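Home Shop Adventures Dice Contact

The Lanterns of Kurach
A fantasy adventure for three to five players, by Aparecida Furtado

If your table has been itching for a mystery with a bit of mud on its boots, we think you're going to love this one! The party arrives in the river town of Kurach on the night its lanterns go out, and from there it's smugglers, a very touchy ferry captain and (if your players are anything like ours) a long argument over who gets the boat.

You get 82 pages, softcover, with maps by Mirela Seixas and 29 townsfolk ready to play.

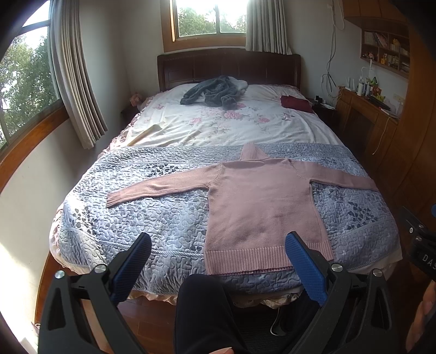 It runs happily for characters of levels two to five, and most groups finish in four or five evenings, though ours took nine and enjoyed every minute. The PDF comes free with the printed book.

Lokby Games, item 326

We use cookies to remember your cart. Accept Settings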